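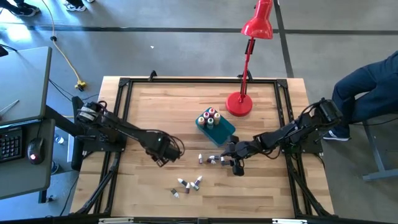
A reader of our last report wrote in to ask why the Riltley oral history project is spending money on transcripts when the tapes are right there to listen to. Fair question! I've been chewing on it all month, so let me start with it.

Most of the tapes are from the Skavberg mill years, and the sound is rough. People mumble, dogs bark, somebody runs a faucet through the best story of the afternoon. With a transcript you can search for a street or a family name and go straight to it. That's what your grant is paying for, and I'm happy to say we now have 40 interviews typed up and checked. Another 7 are typed but still waiting on a second listen.

November was slow. The library cut its hours and I had to do the checking at my kitchen table (my neighbors know a lot about mill wages now). The Fenano Street set took longest by far, mostly the place names. I spelled one bakery three ways before a phone book settled it.

Money is fine. We've spent 59 percent of the grant, a little under plan, and I'd like to move the unused travel funds over to tape repair if you're okay with that. I'll need a yes from you before I book the lab.

Sunday, December 27, 2020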